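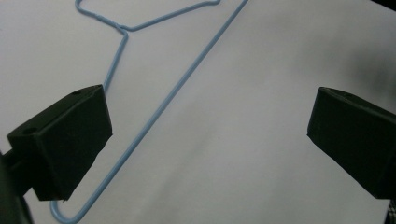 A coated wire hanger in pale blue, with the neck twisted from the same wire.

Shahla Bakhtiari has 134 hangers in her house and can tell you which ones she would keep. She has run a clothing alterations and repair business from her front room in Flundness for 13 years, and before that she worked on the pressing side of a dry cleaner's. I went to see her on a Thursday morning to ask about hangers, a subject that readers write in about more often than you might expect, usually after moving house or clearing out a parent's wardrobe.

The front room has a cutting table, two sewing machines and a long rail along the back wall. Customers' clothes go on the rail in the order they are due out. Her own clothes are upstairs and she says they are less well looked after.

I asked her first about coated wire hangers, the thin kind with a plastic skin over the metal. Many people throw them away as soon as they get hold of something thicker.

"I wouldn't throw them away," she said. "I would throw the bad ones away. If the coating has split and you can see the metal, put it in the bin or take it to the tip, because it will mark a white shirt sooner or later. If the coating is whole it's a perfectly good hanger for a blouse or a light shirt. I've got blue ones upstairs that I bought when my daughter was at primary school. She's at work now."

She checks them by running the wire between finger and thumb, starting at the neck. The neck is where she finds most of the damage.

"It's twisted there, so the plastic gets pinched. And then people hang them on a rough rail, or they pull the shirt off sideways and the whole thing swings and knocks. Feel round the neck and feel round the bottom corners. If it catches your finger it will catch a knitted top."

A bent hanger is another matter. She straightens them by hand, over the edge of the cutting table, and gives up if it takes more than a minute. The long sloping wires matter most to her. When one side has dropped lower than the other, the garment slides that way and the collar dries crooked.

"People blame the iron," she said. "They come in and say, this collar won't lie flat, can you do something. I ask what it hangs on."

Her rule for coats is strict. No coat goes on wire, coated or bare. The weight sits on two thin lines and after a winter there are ridges along the shoulders that steam will only partly take out. For coats and jackets she uses broad wooden hangers, and the ones she likes best are a set of Sallbergs she bought second-hand from a gentlemen's outfitter that was closing down. They have a wide, curved shoulder and a bar for trousers.

"They take up a lot of room, that's the trouble. You get six coats on and the rail is full. So then people put the coats on thin hangers to save the space, and they ruin the coat to save four inches."

I said that a lot of our readers have small wardrobes and do exactly that. She thought about it and said that in a small wardrobe she would move the coats out altogether, to hooks in the hall or a rail in a spare room, and keep the wardrobe for lighter things on thin hangers. She would also take out anything knitted. Knitwear is folded in her house, without exception, and goes on shelves or in a drawer.

"A jumper on a hanger grows. You get the two little points at the shoulders and the body gets longer. I can take the points out with steam. I can't make it shorter again, or I can, but you'd have to pay me and it would cost more than the jumper."

We went upstairs to look at the wardrobe in the back bedroom. She had warned me that it was not tidy, and it wasn't especially, but there was a system. Shirts and blouses were at the left, then skirts, then trousers, then dresses at the far end where there is a longer drop. The hangers were mixed. She does not care whether they match.

"There was a fashion for having them all the same," she said. "A friend of mine, Leanne, went and bought velvet ones for the whole house. They look very nice. She can't get a shirt off them when she's in a hurry, she has to hold the hanger with one hand and peel."

I telephoned Leanne Marsden afterwards to check this and she confirmed it, though she wanted it put down that she would still buy them again for anything with thin straps. She bought 119 and has since given a bag of them to her sister.

For thin straps Mrs Bakhtiari has her own method. She winds a small elastic band two or three times round each end of an ordinary coated hanger, a little way in from the corner, and the strap sits behind it. She prefers it to notched plastic hangers, where the edge of the notch can be sharp. The bands perish and need replacing. She gets hers from the postman, who drops them on the path.

Drying is where she thinks coated wire does its best work. Shirts come out of the machine, get a hard shake and go straight on the hanger with the top button done up. She then hangs them from a Drindus airer over the bath, with a hand's width between each.

"You want the air to go through. If they touch, the bit that touches is still damp at bedtime. And do the button up. Top one and the third one. If you leave it open the front drops and dries like that, and you're ironing for twice as long."

Bare metal hangers should never be used for this, in her view. She kept a few at the dry cleaner's for finished work going out under a polythene cover, and that was all they were meant for. The clothes were expected to come off them the same day.

"They were for the journey home. People left suits on them for years, in the polythene as well. I had a man bring one in and the cover had stuck to the lapel."

I asked what she tells customers to do with the ones they no longer want. Most councils will not take hangers in the household recycling because the long shapes tangle in the sorting machinery, and coated wire is awkward because it is two materials stuck together. She suggests asking locally first. A dry cleaner may want them back. Her own customers bring her carrier bags of them, more than she needs, and she passes on the good ones. Esmaeil Rostami, whose dry cleaning shop is at the other end of her road, takes plain wire hangers if they are clean and not bent out of shape. When I rang him he said he would rather have them tied in bundles than loose in a bag, and that he does not want plastic or wooden ones at all.

The ones that are past use as hangers sometimes have another job. She has one unbent into a long hook for getting things out from behind the washing machine, and another cut and bent to hold cones of thread on the wall by the overlocker. She covers the cut ends with tape. In the garden her neighbour Roya Nouri uses them as hoops over seedlings, with fleece laid on top, and puts them out in April.

Back downstairs she was finishing a pair of trousers, and we talked while she pressed them. She uses an old Szewczyk iron that is too heavy for most people, she says, and she won't have it replaced. Trousers she hangs by the hems, upside down, from a clip hanger, so that the weight of the waistband pulls the legs straight. If there are no clip hangers to spare, she folds them over the bar of a wooden one with the creases lined up. On thin wire they get a line across the knee.

"You can put a bit of cardboard tube over it," she said. "Cut a slit down a kitchen roll tube, push it over the bottom wire. It does work. It looks terrible but it's inside a wardrobe."

I wanted to know how many hangers a person should have. She said the number that fits on the rail with room to push them along with one hand, and if you have to use two hands there are too many clothes. She does a sort-out twice a year, when the winter things come down and when they go back up, and she takes the empty hangers out of the wardrobe completely while she does it. They go flat on the bed in kinds. Anything with a split coating goes, anything with a loose hook goes, and the rest go back in only as clothes go back on them. Spares live in a box under the stairs.

"Don't leave the empties in between the clothes. They tangle, you pull one and three come out, and that's how they get bent in the first place."

Her last piece of advice was for people buying new. She would take an old shirt into the shop, button it up on the hanger and look at where the ends come. They should stop just short of the sleeve seam. If they go past it, they push a bump into the top of the sleeve, and if they are too short the shoulder folds over. Children's clothes need children's hangers for the same reason, and she has sent more than one parent home with a handful from the box.

A customer, Fereshteh Rashti, came in at that point to collect a lined skirt. It went out of the door folded over her arm. Mrs Bakhtiari kept the hanger.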